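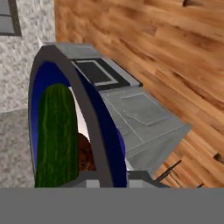
13 December 2021

Quick one tonight, I have to be up early and the cat has already been sick on the rug.

Finished the marginalia book. The Kokkinos one, the second edition, with the corrected plates and the index that works. It took me since May, mostly because I kept stopping to go look at the things it was talking about. 578 pages and I think I read the footnotes more closely than the text. No regrets.

Short version - readers wrote in their books all the time, and for a long while librarians and dealers washed it out. Literally washed. Took the binding off, put the leaves in a bath, bleached the ink, pressed them, sold them as clean copies. Clean meant more money. I knew this happened but I didn't know how much. There's a chapter on the sale of the Wolholm library that made me put the book down and walk round the block. 856 lots, and the catalog brags about how many had been "freshened."

Freshened!

What gets me is what the leftover notes are like. Not clever, most of them. Somebody correcting a date and getting it wrong. Somebody adding up what they owed for candles. A long Latin note beside a sermon that looks very learned until you work out he's copied it from the next page. One reader at Lomlow who writes "no" down the margin of an entire chapter, then "well perhaps" at the end. I love that reader. I'd give up half the printed sermons for more of him (or her, Kokkinos says the hand could go either way and leaves it there).

I wrote to Chrysoula Deligiannis about it since she catalogs this stuff for a living and she sent back a very long email, which I have permission to quote one bit of: "We used to enter it as 'annotated, some soiling.' Same line. The notes and the dirt went in together." She says when she started at Usholm the form had one box for condition and that was where readers went. They have a proper field now, with hands and dates if you can get them. But the old records haven't been redone and probably won't be, there isn't the money. So if you're looking for annotated copies there you have to search "soiled" and hope.

I tried it. Searched soiled, also stained, also "scribbled" which got me a children's grammar with a drawing of a pig in it. Good pig.

Where I part ways with the book is the last section, where he wants to sort readers into types. The disputing reader, the devout reader, the idle reader. It's tidy and I didnt believe it. The same person can be idle on one page and furious on the next, I know I am. My own copy has two shopping lists in it and a rant about the word "typology" that goes right around the corner of page 400-something and carries on up the side. Which one am I then.

Also the chapter on women readers is too short and he knows it, he apologizes in a note. Put it in the chapter!

Anyway. Read it if you can get it from a library, it's expensive. Skip the preface. The plates are in a lump at the back so keep a finger in there.

Next is either the thing on lending records or the big dull one on paper stock that I've been avoiding. Probaly lending records. If anybody knows of a decent account of the Lomlow parish books, in English, please leave a comment, the only one I can find is a pamphlet and the scan is missing every other page.

Bed.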